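The Loft Letter: Learning to Live With a Concrete Floor

Hello again, dear readers, and thank you for all the kind notes after the last letter. Several of you asked about floors, and one of you (Karlijn Kramer, I hope you don't mind being named!) asked so many good questions about concrete in particular that I promised her a whole item on the subject. It has taken me until July to get to it, but I have finally sat down with a pot of tea and my old notebooks, and I'm afraid I have a lot to say.

I should start by admitting that I was not a concrete person. I grew up with carpet in every room, the bathroom included, and when we first walked through our place in the old Boyer building I looked down and thought, well, they haven't finished it yet. The agent told us very cheerfully that the floor was "original." I took that to mean old, and I was right. It had paint drips and a long crack running toward the kitchen, and a stain by the door that we have never been able to explain. We moved in anyway, because the windows were wonderful, and for the first winter I wore two pairs of socks and complained.

What changed my mind was living with it. A floor like that asks very little of you. You can drag a chair across it, drop a jar of beets on it (I have, and I'd rather not discuss the grout-colored towel I ruined), let the dog come straight in from the yard, and it looks just about the same the next morning. After a year or so I stopped seeing the marks as damage. They were more like the worn edge of a kitchen table.

Now, you do have to help a room along a bit when the floor is gray and hard. Wood on the walls does wonders, the rougher the better in my opinion, and so does one piece of furniture in a color you would never have dared to buy for your parents' living room. Ours is a mustard armchair that Quentin Caron reupholstered for us, and he was very patient about my changing my mind on the fabric.
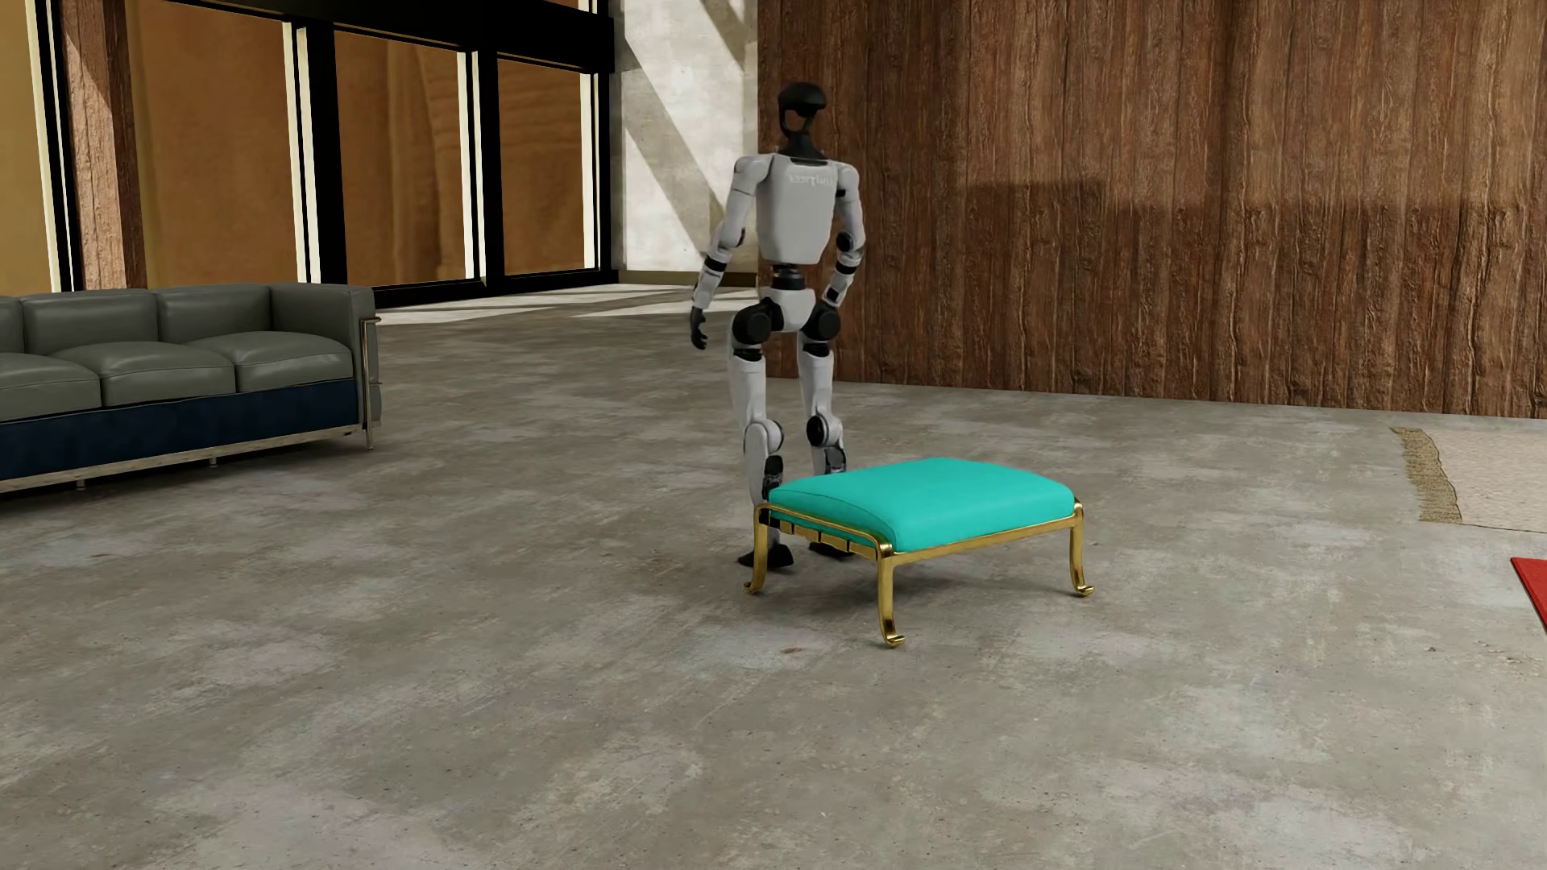
Sealing, or the part everybody writes to me about

Whether to seal an old concrete floor is the question I get most often, and I'm sorry to say the answer is nearly always yes. Bare concrete gives off a fine dust. You may not notice it on the floor, but you'll notice it on the bookshelves, on the piano, and on the bottoms of your feet when you climb into bed. It also drinks up anything you spill, and olive oil is the worst of the lot.

Before anything else, find out if moisture is coming up from underneath. Tape a square of clear plastic sheet to the floor, press the edges down well, and leave it there overnight, or longer if you can stand to step around it. If there are droplets under the plastic or the concrete has gone dark, please stop and call someone who knows what they're doing. A sealer put down over a damp slab can turn cloudy and peel, and getting it off again is a miserable job.

If the floor stays dry, you have a choice to make. A penetrating sealer soaks in and leaves the surface looking much as it did. A topical one sits on top like a coat of varnish and usually brings some shine with it. I prefer the first kind for a floor with some history to it, and I know that Faustine Bodin over in Ostum feels just as strongly about the second. Her floor gleams, I'll give her that. She also goes over it with a dust mop every evening before supper, and I do not have that in me.

Whichever you choose, clean more than you think you need to. Vacuum, mop with plain warm water and a drop of mild soap, rinse, let it dry completely, and then vacuum again. Open the windows. Try the sealer in a corner first, somewhere behind the sofa, and look at it in daylight before you commit yourself.

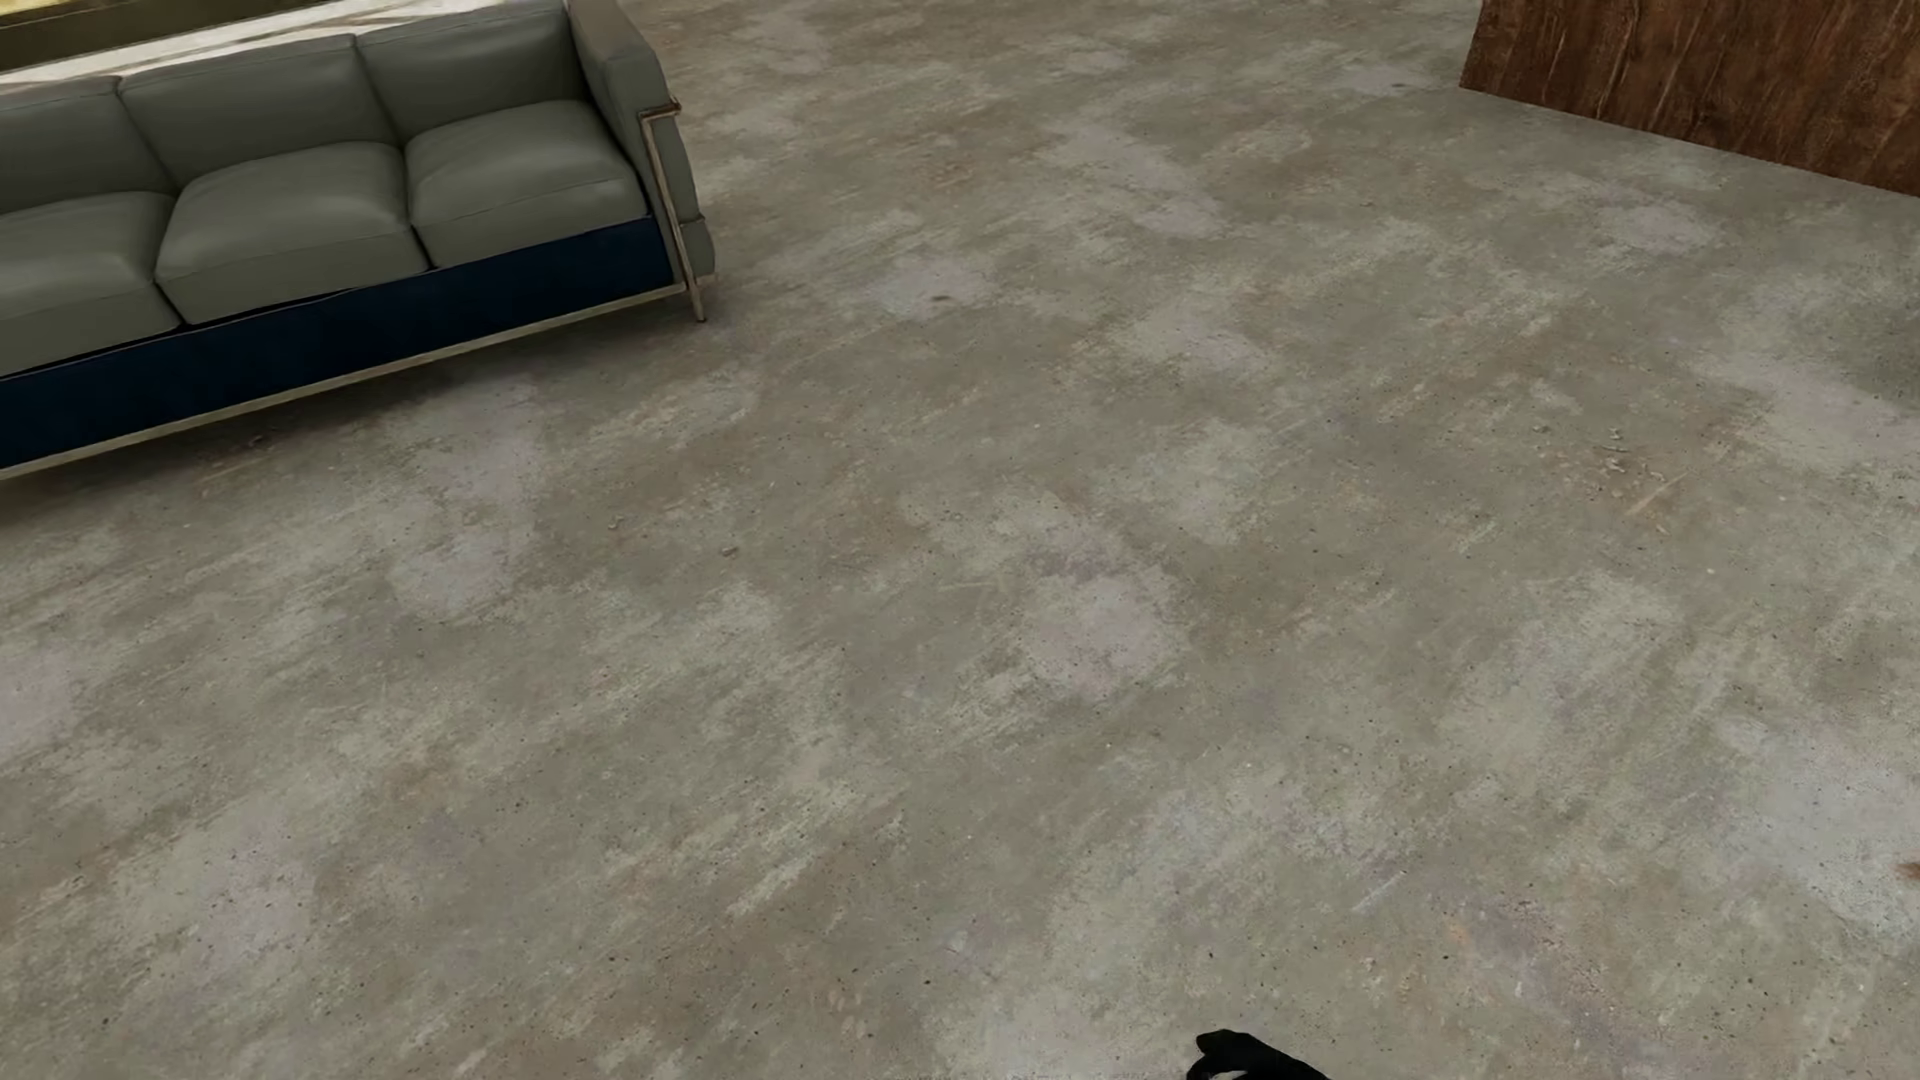 Cracks are another matter, and I find people get more upset about them than they need to. A thin crack that hasn't changed in years can simply be left alone. If it bothers you, or if crumbs collect in it, a flexible filler in a matching gray will do nicely. A crack with one side sitting higher than the other, or one that is getting wider, deserves a proper look from a professional. I put a little pencil mark at the end of ours when we moved in, and it has stayed exactly where it was.

Then there's the noise. Dorian and Noémie Perrin finished their place in Grindby last year, all 1,076 square feet of it on one level, and Noémie told me the first thing they noticed was the echo. Every spoon in the sink rang out like a bell. They had spent $3,055 on the floor, between the grinding and the sealing, and there wasn't much left over for anything soft. Little by little they hung heavy curtains, filled a wall with books, and put down rugs with thick felt pads underneath, and by Christmas you could have a conversation at the table without raising your voice. Felt pads on the chair legs helped too — buy the kind you screw on, as the sticky ones collect dog hair and wander off.

As for the cold, I've made my peace with it. Slippers by the door, a rug on your side of the bed, and a radiator you trust will get you through most of it. In August you'll be glad of every cool inch, and our dog spends the whole month lying flat on her belly by the kitchen.

For everyday care, a soft broom and a damp mop are plenty. Keep vinegar and lemon cleaners well away from it, since acid eats into concrete and dulls some sealers besides. Mopping takes me around 15 minutes if I don't stop to look out of the window.

If you have a floor story of your own, do write and tell me, and send your questions along with it. Next time I'm hoping to cover the drafty window problem, with some help from a reader in Memska who has tried every kind of weatherstripping you can buy and kept notes on all of them.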